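Setting up the Allberg folding kit for T-shirts

These steps cover the first evening with the Allberg kit, once the arm is bolted down and the wrist camera shows a picture in the Yeon app. If you bought the kit from Wesunwood, the fingers come fitted. Kits from Sarkby have them in a separate bag with the screws.

1. Lay the mat. It needs to be flat, with no ridge under it. Tape the corners if your table is slippery.

2. Set the light. A desk lamp to one side is fine, but keep it out of the camera's view. Glare on the mat confuses the edge finder.

3. Open Yeon, choose Cloth, then Teach. Set the grip force to 40 per cent. The default is 65, and that left marks on thin cotton when I tried it. Thick sweatshirts may need 50.

4. Put one shirt down and smooth it with your hand. Small wrinkles do not matter. A hem that is folded under does.

5. Guide the arm to a bottom corner of the hem. Bring the fingers down open, one on each side of the spot you want, then close them slowly. You want a narrow pleat between the tips. If the fingers slide over the cloth, lower the wrist by 3 mm and close again.

6. Press Save Point, lift a little, and check that the corner comes up with the fingers. Repeat for the other corner.

7. Run the fold at slow speed until it has worked on more than one shirt.

Si-eun Yang, who lent me her spare mat, starts with a bright shirt because the hem is easier to find in the camera view. I now do the same. Dark shirts can wait until the points are saved, and you will probably have to turn the lamp up for them.
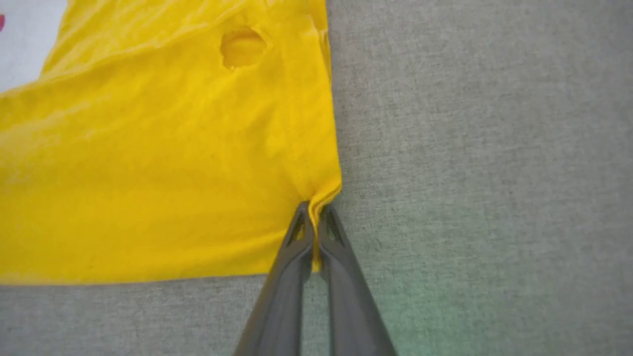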